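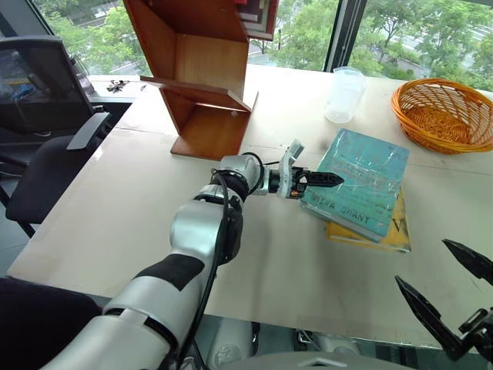
If the gripper reports closed and the width matches, then the book is in the gripper, and any problem after that is a motion problem. So went the first comment under my previous post on the shelving task, and for most of a month I believed the same thing. I spent that month tuning trajectories that had nothing wrong with them.

The fault first. The task is to take the upper book off a stack of two and put it on a shelf. The policy was doing this at an acceptable rate until we switched to books with glossy covers. After the switch, the arm would close on the upper book, lift, begin the transfer to the shelf, and lose the book somewhere in the first part of the swing. Sometimes both books moved and the lower one was dragged off the stack. On one run the upper book left the fingers at speed and hit the window. No damage to the glass, a bent corner on the book. I logged it as a safety event anyway, and we stopped running with anyone seated at the table.

The log showed a good grasp every time. Motor current above threshold, finger width within tolerance of the book's thickness, status bit set. Everything downstream trusts the status bit.

I pulled 537 episodes and sorted them by outcome. Of these, 59 ended in a drop during transfer. The first thing I looked at was peak acceleration at the wrist, and it was the same in the dropped set as in the rest. The second was cable drag. The cable over the wrist has a loop in it, and at certain elbow angles the loop tightens and puts a small torque on the last joint. I rerouted it, retied it, ran 40 more episodes and got drops at the same rate. That was two days.

What separated the two sets was insertion depth. In the dropped episodes the fingertips had gone less than 6 mm past the edge of the cover before closing. With a matte cover that is poor but survivable. With a glossy one the pads creep. The book rotates about the contact line as soon as its weight comes off the stack, and the current drops a little as it does so. The drop in current was in our data all along. The driver only checks the threshold at the moment of closing and latches the result. It does not look again until the open command.

Why shallow insertion? Depth estimation on a reflective surface under window light. In the afternoon the glare moves across the table, and the estimated near edge of the cover moves with it, toward the arm. The planner then stops short of the real edge by the same amount. We had collected nearly all of our training data in the mornings, last July, with the blinds down. The Simimix simulator gave us no warning because its default book material has no specular component. I could have turned it on. The parameter is documented.

Changes made so far:

The status bit is no longer latched. The Undarus driver exposes current at the full control rate, so grasp state is now recomputed on every cycle, and a sustained fall during transfer triggers a stop and a slow lower to the table. The stop took some care — an abrupt one throws the book just as well as the original fault did.

Approach depth has a fixed margin added, and the fingers now make contact before closing. This costs time on every pick. I have not tried to get it back.

Finger pads were replaced with the softer Greditz ones. They help on gloss and wear faster. I would not count them as part of the fix, and I ran the tests for the first two changes on the old pads for that reason.

Transfer speed is capped whenever the chair side of the table is inside the reach envelope. The cap should have been there from the start. The Yusof checklist we use for cell setup asks about thrown payloads, and I had written "not applicable, payload is a book."

Still open is the case where the two books stick together and come up as a pair. Width catches it if the fingers span both, but not if they hold the upper one and the lower one clings by its cover. The current is then higher than expected, and we have no upper bound in the check. I am adding one, but the weight range across our books is wide enough that a single number will reject good grasps on the heavy ones.

The episode logs are being relabeled with the recomputed grasp state. Anyone who took the earlier copy should not train on its success field.

Posted 5 April 2026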